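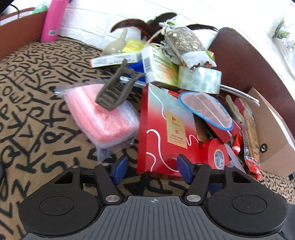

Do I need to clear the pile before I start recording?
Leave the pile as it is. The sorting task is recorded on a full heap, and a bare surface teaches the policy very little that it can use later.

Section 4. Recording a pick by hand

This section covers hand demonstrations for mixed household items. Remote demonstrations through the Gestent console are in Section 6. The two kinds can be stored in the same Provside project but should not be put in the same training set until you have read Section 6 all the way through.

A word on expectations. Earlier editions of this guide said that a new task could be taught "in an afternoon." That line has been taken out. You can record in an afternoon. Whether the arm has learned anything is a separate matter, and you will find out in Section 8.

4.1 Before you pick up the gripper

1. Open Provside and create a session. Name it after the task and the surface, such as "sort, bed, patterned cloth." Session names like "test" and "final" can't be told apart three weeks later.

2. Squeeze the trigger all the way and let it go. Both fingertips should move the same distance. If one lags, stop and go to Section 3.

3. Wait for the tracking light in Provside to turn green. Green means the software believes it knows where the gripper is. It has been wrong. Move the gripper in a slow square and check that the trace on the screen also closes into a square.

4. Set the clip limit to 60 seconds. Longer clips are accepted without any warning and then split at a point you did not choose.

Note: Plain bedding gives the tracker little to hold on to. A cloth with strong printed letters or shapes is fine. Small checks and stripes are worse than they look, whatever the old compatibility sheet says.

4.2 Making the demonstration

1. Start with the fingertips open and pointing toward the pile. Hold still until you hear the tone.

2. Choose one item and commit to it. If you drift toward a box, change your mind and take the tape, the clip shows a person changing their mind, and the arm will copy that faithfully.

3. Approach at half the speed you think is natural.

4. Close on the item with steady pressure. Pull the trigger once. Do not pump it.

5. Lift straight up before moving sideways. Dragging is quicker by hand and goes badly on the arm, which has no idea what is leaning on what.

6. Set the item down, open fully, back away, and hold still for the second tone.

7. Mark the clip Keep or Drop right away. Do not save this for the end of the session. 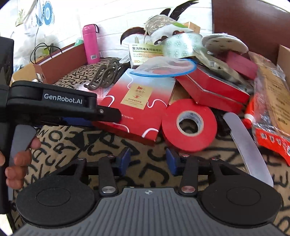
Figure 4-2. Hand on the trigger, jaws open in front of the gift box.

Caution: Keep your free hand out of the area between the fingertips and the item. Steadying a box with it makes the pick easier for you and useless for training. The arm does not have a second hand.

Caution: Clear bags, mesh pouches, and shiny wrapping are hard to grasp and hard to see. Record them, but tag them Difficult. The Lashari filter is supposed to find these clips without a tag. In our January trial it caught 11 out of 43.

4.3 How many clips are enough

We don't know, and you should be wary of anyone who gives you one number for every task. Zarmeena Ansari's group recorded 1182 clips for the sorting task. The arm became dependable with rigid boxes and stayed poor with anything soft. Adding more box clips did nothing for the soft items.

Before you record another batch, look at what you already have:

- Are most of the picks from the front of the pile? The back needs clips too.
- Is every approach from the same side?
- Did you rebuild the pile between runs, or only put the last item back where it was?

4.4 The quality score

Flukex gives every clip a score when it is uploaded. The score measures how smooth the motion is. It does not check whether you picked anything up. A graceful miss will score higher than a clumsy success, so do not sort by score and delete from the bottom. Watch the clips. It is dull work and there is no setting that replaces it.

If a score is missing, upload the clip again once. If it is still missing, drop the clip and move on.

Section last revised 12/7/18. Step 4 in 4.1 replaces the earlier advice on long clips.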